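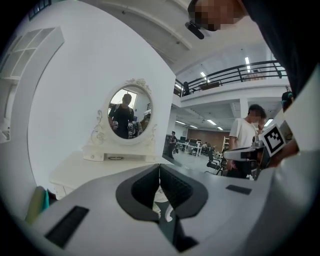 Samonte, 1 April 2026

Section 5. Setting up your newsroom profile

Staff writers, student reporters and adjunct faculty use the same profile form in Fenum. Complete it before you file your first story. Drafts saved without a profile stay in the Unassigned folder.

1. Sign in and open My Desk, then Profile.
2. Enter your byline the way it should appear in print. Middle initials are kept; nicknames go in the second field.
3. Choose a desk. Faculty advisers choose Adviser, even if they also edit copy.
4. Paste your biography. The limit is 1,000 characters, counting spaces.
5. Add past publications, one per line, newest first.
6. Click Save, then Send for Review.

Note: The review goes to the managing editor, Lejla Stoyanova. You can keep writing while it is pending, but you can't publish. 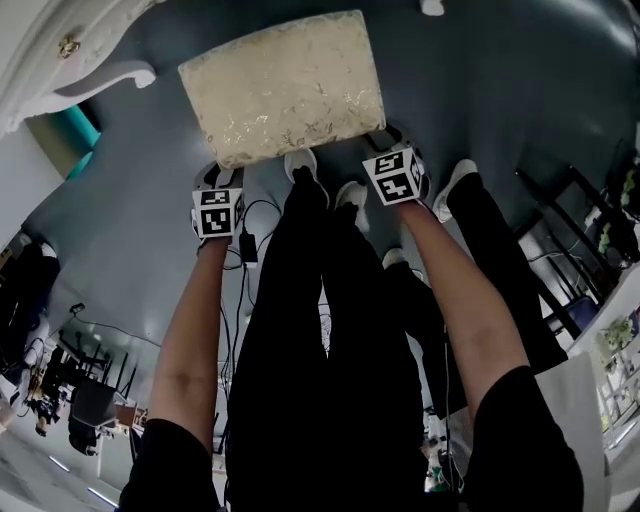 Both hands on a cream cushion with a faint gold pattern.

Caution: Changing your byline after publication updates every archived story. Export a copy of your archive first — the change can't be undone.

If you see error 408, the form timed out. Reload the page and paste your biography again; the other fields are kept.

Profiles moved over from Grondik need a new password before the end of May. Go to section 6 for story slugs and deadlines.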